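Static Cling, Humidity and the Dryer Sensor

14/03/2025
6 min read
8 comments

The dryer in our apartment is a Flotton condenser model, bought used when we moved to Vumenbridge. It has a moisture sensor and four automatic programs. For most of the year it works as expected. From October until the heating goes off, everything that comes out of it sticks to everything else, and the sensor ends the cycle at odd times. I spent part of this winter working out how much of that is the machine and how much is the air.

Start with the sensor. It is a pair of metal strips inside the drum, just below the door opening. Damp fabric touches both strips at once and completes a circuit. The control board reads the resistance and estimates how wet the load is. Wet cotton conducts well, dry cotton hardly at all. When the readings stay high for long enough, the board starts the cool-down.

Two things upset this. The first is a film on the strips, left by fabric softener or dryer sheets. It insulates the metal, so the board sees a high resistance and decides the load is dry when the waistbands are still damp. The second is load size. Three shirts in a large drum touch the strips so rarely that the readings are mostly gaps, and the board treats a gap the same way it treats dry cloth.

I cleaned the strips with white vinegar on a cotton pad, then wiped them with plain water. The pad came away gray. The next mixed load ran 18 minutes longer on the same program and came out evenly dry. I have repeated the cleaning once a month and the run time has stayed close to that.

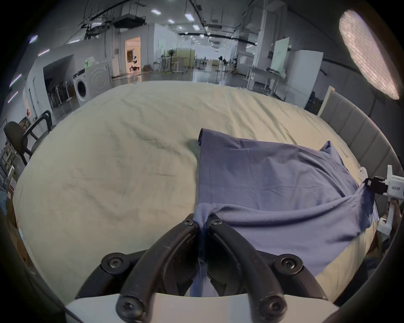 Where the static comes from

Static is a separate problem, although the two get mixed up. Different fibers rub together in the drum and trade charge. While there is moisture in the cloth, the charge leaks away. Once the cloth is fully dry it has nowhere to go. Polyester and fleece are the worst, cotton on its own is mild, and a mixed load gives the largest effect.

It follows that overdrying is the main cause. The last few minutes of a long cycle remove very little water and build up most of the charge. Room air matters as well. I put a cheap Prasammont hygrometer on the shelf over the machine, and in the cold months it sits well below the range where clothes behave. Opening a window makes it worse, as the outside air holds even less water once it warms up.

What I changed:

- Synthetics are dried separately, on the low program.
- Cotton is stopped at the "iron dry" setting and finished on a rack for an hour.
- No dryer sheets. They reduce cling but they also coat the strips.
- The lint filter is rinsed under the tap every few weeks, then left to dry fully before it goes back in.

Wool balls made no difference to static in my loads. They may shorten the cycle a little. I did not measure it carefully enough to say.

Bedding

Duvet covers are a special case. A large cover rolls itself into a ball, swallows the pillowcases, and presents a dry outer layer to the strips while the middle stays wet. No sensor of this type can detect that. The fix is manual: stop the machine halfway, pull everything apart, close the buttons, and restart. I now dry the cover alone and hang the pillowcases.

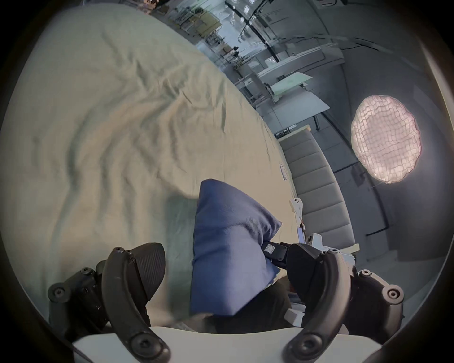 The cream-beige duvet on the bed.

The duvet itself does not go in our drum. It is too big for the rated load, and the filling clumps. The laundromat on the corner has a Ďurica machine that takes it with room to spare, on medium heat, with a break in the middle to shake it out.

I still want to test whether the condenser unit affects the sensor timing when it is clogged. The manual says to rinse it four times a year. Ours had clearly gone longer than that before we got it, and the fins are bent on one side. If a replacement turns up at a fair price I will run both with the same load and post the times.

Shares: 181
8 comments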